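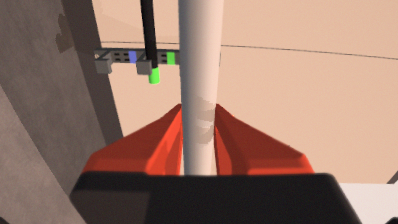

White pole, orange-red fingertips, patchy bit near the bottom.

Right, the allotment thread I've been promising since August. Grab a tea, it's a long one.

So Plillham finally gave me plot 9 after two years on the list, and it was brambles to the fence. I do mean brambles. I found a bath in there! A whole bath, taps and all.

First lesson: don't dig the lot at once. I did one corner, put my back out and spent the weekend on the sofa eating toast. Cardboard over the rest did far more than I ever managed with a fork.

Second lesson: talk to your neighbours. Radoslava Hrubý has the plot next door and handed me 40 garlic cloves in a bread bag before I'd even said my name. All planted, most of them up, and I check on them far too often.

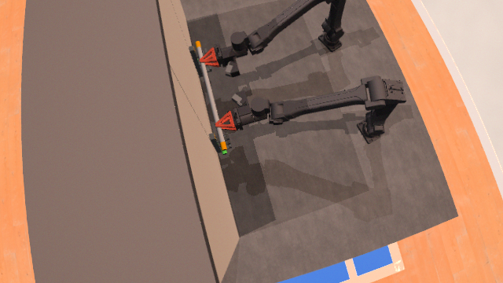 Beans next. I grew Balalico (climbing, purple pods, they go green when you cook them, bit sad really) and they did brilliantly until the wind had the wigwam over in one night. I'm going for a proper row next year – string along the top, everything tied twice.

Courgettes: one plant. ONE. I put in three and I've still got soup in the freezer from it.

The shed is staying as it is, by the way. It leans, the door sticks and there's a wren that goes in and out under the roof, so I'm leaving well alone.

Seed order goes in after Christmas. Currently arguing with myself over leeks. If anyone's got a variety that stands up to rust, please shout – mine looked dreadful by the end.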